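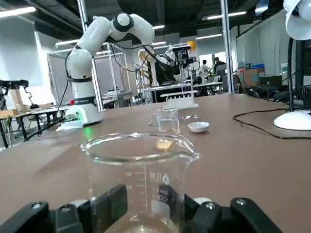
Figure 1. A 100 ml glass beaker, with a smaller one behind it.

Hard Water in Patthorpe and Radstead: A Comparison of Tap and Spring Water

Unit 2 project report
Submitted Oct 18, 2024

Background

People who move to Patthorpe from Radstead often complain about the water. Kettles get a white crust inside, shower heads clog, and it takes more shampoo to get a lather. The two towns are close together, but their water comes from different places. Patthorpe pumps from wells drilled into limestone. Radstead gets its water from a reservoir in the hills, where the rock is mostly granite and the water runs over the surface before it is collected.

Rainwater is slightly acidic and dissolves a little limestone as it moves through the ground, so water from a limestone well carries calcium and often magnesium as well. Water with a lot of these two metals in it is called hard. When soap meets hard water, part of the soap combines with the calcium and forms scum. That part cannot make bubbles. More soap has to be added before any lather will stay.

Boiling removes some kinds of hardness. If the calcium is there as calcium hydrogencarbonate, heating turns it into calcium carbonate, which is solid and drops out as scale. This is called temporary hardness. Calcium sulfate is not affected by boiling and is called permanent hardness.

Question

We wanted to know how much harder Patthorpe water is than Radstead water, and whether boiling makes a difference. We also tested water from Zapata Spring, which is on the hill road between the towns. Many families fill bottles there and say it is softer than the tap. Our prediction was that Patthorpe would be hardest, Zapata Spring in the middle, and Radstead softest.

Collecting the samples

We took 800 ml from each source in clean plastic bottles. The bottles had held drinking water before and were rinsed with the sample water first. Kitchen taps were run for a while before filling so that we did not collect water that had been standing in the pipes overnight. The spring sample was taken from the pipe at the roadside, not from the pool under it, because the pool had leaves in it.

All the bottles were kept in a refrigerator and tested within 48 hours. We let them come back to room temperature before starting. Soap dissolves more slowly in cold water and this would have changed the results.

Method

The soap solution was made by shaving a plain bar of Pimero soap into warm distilled water and stirring until no pieces were left. We picked Pimero because it is real soap. Many liquid hand washes are detergents, and detergents do not form scum in the same way.

For the test, a measured amount of water was put in a tube with a stopper. Soap solution was added one drop at a time and the tube was shaken after each drop. We stopped when there was a layer of bubbles that lasted for a slow count of thirty. The number of drops was written down. Each water was tested three times and the average was used. Distilled water was tested the same way as a control.

The whole test was then repeated with water that had been boiled, cooled, and filtered.

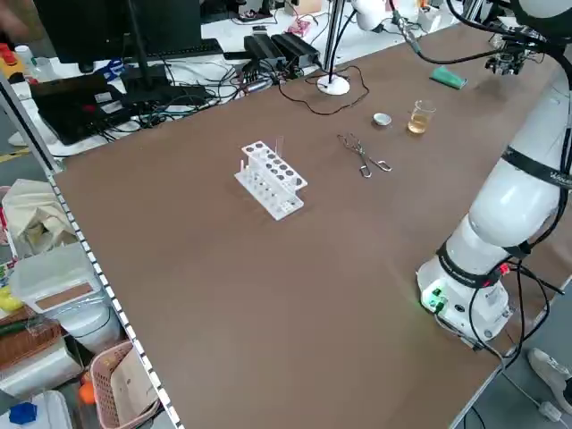 Figure 2. Test tube rack with a glass test tube, metal tongs, and a small beaker of amber-yellow liquid.

Results

Distilled water made a lasting lather almost right away, as expected. Radstead tap water was close behind it and only needed a few more drops. There was hardly any scum in the Radstead tubes, and boiling did not change the result by more than a drop.

Patthorpe tap water needed 48 drops on average before boiling. The tubes went cloudy with the first few drops and gray flakes of scum collected at the top. After boiling, far fewer drops were needed, but the number was still well above the one for Radstead. A thin white film was left in the pan after the Patthorpe water was boiled.

Zapata Spring was the surprise. Before boiling it needed slightly more soap than Patthorpe tap water. After boiling it dropped to nearly the same level as Radstead.

Discussion

The first part of our prediction was wrong. We expected the spring to be in the middle and it came out hardest. Looking at the geology map in the town library, the spring comes out at the foot of the same limestone ridge that the Patthorpe wells go into. The water has probably been in contact with limestone the whole way down. People may think it is softer because it is cold and has no chlorine taste. Taste and hardness are separate things.

Nearly all of the spring's hardness was removed by boiling, so it is mostly temporary. Patthorpe water has both kinds. We do not know where its permanent hardness comes from. One of the wells may pass through a layer with gypsum in it, which contains calcium sulfate, but the map did not show enough detail to check this.

For people in Patthorpe, the results mean that filling a kettle from the spring will not prevent scale. It may make it worse.

Problems with the test

Drop size was the biggest problem. The drops got bigger when the dropper was held at an angle, and two of the early runs had to be thrown out and done again. Deciding when the lather was "lasting" was also partly a matter of opinion. The same person judged it every time to keep this even.

We only sampled on one occasion. Spring water could change after heavy rain. We plan to collect from Zapata Spring again in November, when it is usually wetter, and to use a burette in place of the dropper.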